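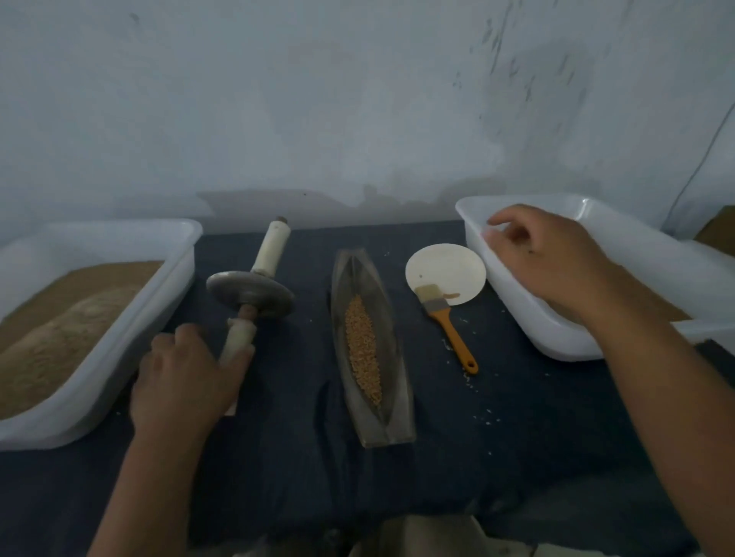

Plirach Hand Grain Mill

Porridge, flatbread, polenta, the odd loaf that comes out flatter than planned: the Plirach will grind for all of them, provided you supply the elbow. It has no motor, no app and no standby light. It does have two cream-colored handles and a round metal disc that means it.

We have stocked the Plirach at our Rikgate shop for 7 years, and it still outsells the electric one, which is louder and sulks when it meets maize.

Specification

Batch: up to 599 g of wheat
Burrs: hardened steel, adjustable from cracked to fine
Handles: cream-colored, upper and lower
Weight: 3.1 kg, so mind your feet
Spare burrs: always in stock, sold in pairs

Good to know

Grind dry grain only. Damp oats turn to paste and you will be picking it out with a cocktail stick until bedtime. Brush the burrs after use and keep the mill out of the dishwasher — rust is not a flavour.

For fine flour, go through twice. The first pass is breakfast, the second is cake.

Delivery and returns

Sent from our Flullside store. Orders placed before 3 p.m. leave the same day, except in August, when we are fewer and slower. Unused mills may be returned within 30 days. Used ones are yours, crumbs and all.

See also: Jitaru flour sieve, Jitaru storage tin (1000 g and 3000 g)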